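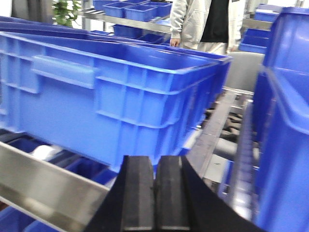

*Gripper closed, blue crates by the roller conveyor.*

**June, Lodville bay, crate task and cylinder task**

Start 3 p.m. Goal for the Cuevas Cup entry: one arm program that covers both tasks without a gripper change. Code is on the `grareo-2` branch.

Crate task first. Approach is low, fingers closed, then up to the rim. The rim is thick and the recessed handle on the long side is the only feature we can hook. The ribs are a problem for the edge detector: it locks onto the band below the rim and reports the crate too low. Offset was 18 mm on every run, so it is a bad match and not noise. Fixed by masking everything below the first horizontal band. Have not tested the mask with a second crate directly behind, where the two rims merge into one long edge.

Steel rail reflections still trip the exposure. Locked it at 2,000 µs. Dark rollers go to black at that setting, no effect on the rim fit.

Riston board reset once when both joints 2 and 3 were at full current. Swapped the supply lead. No reset after that, but the crate runs were short. Leave the old lead in the bad parts bin, tagged.

Cylinder task second. Same wrist, same camera, exposure back to auto. Grasp is top-down with the fingers either side, centered on the disc.
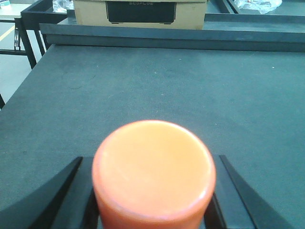 Circle fit on the disc is stable because the top is so much paler than the side wall. Color threshold on the side wall alone drifts with the gradient, so drop it. Specks on the tabletop get picked up as small blobs; minimum blob radius now 10 px.

Closing force: left at the default. Want a lower value before we try the thin-walled parts.

Open:
- rim mask with two crates in line
- log joint current at 10 Hz during the lift
- merge the exposure switch into the task file, currently typed by hand
- recheck wrist calibration before the next session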